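Wrist camera poses drift apart between the two hand grippers, where do I start looking?
Evaristo Solís
2024-12-01

We record two-handed demos with a pair of hand-held grippers, one fisheye camera on each. Trultden does the visual-inertial tracking and Hitby stitches the two trajectories together. Single-hand sessions come out fine. With both hands, the left and right poses start in agreement and by the end of a take they disagree by 66 mm, so the replay planner politely closes its jaws on air. We have 674 takes. I would like to keep some of them.

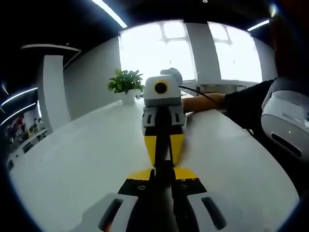
Calibration was redone in May and the reprojection error is boring. My suspicion is the map. The windows behind the little potted plant come out almost pure white, the tabletop is a white plain with nothing on it for a corner detector to love, and the other gripper sits dead ahead, held up in front of the lens. I tried raising the feature threshold, which made it worse, and lowering it, which made it worse in a more interesting way.

Athumani
Have you tried updating Trultden? Fixed it for me. Well, fixed something.

Letay Belay
Updating won't hurt, but I'd look at masking first. You probably mask each gripper's own fingers and leave the other one alone. The tracker then finds a lovely crisp object full of corners, decides it is part of the building, and the building starts moving. Both hands do this to each other — hence two confident trajectories that disagree.

Project the partner gripper's last known pose into each image, pad it generously, and throw out every feature inside. Include the hand and forearm. It's a chicken-and-egg problem for the first few seconds, so start each take with the hands well apart and hold still for 3 seconds. 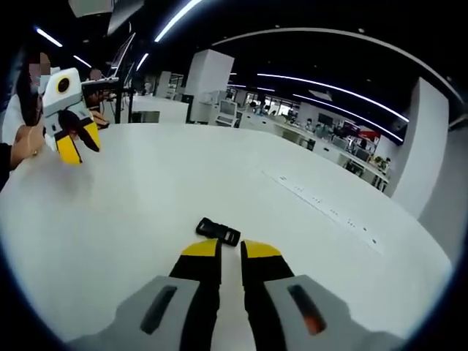
Then build one shared map from a slow sweep of the room and relocalize both cameras against it, with mapping switched off during takes. If each side is allowed to build its own map, Hitby can only align them once at the start and hope. Small parts will punish you for any error left over.

For the 674 you already have, rerun 5 of the worst with the mask before touching the rest. Pridow can batch it afterward, but set the clock offset per device or you'll be back here with a new thread.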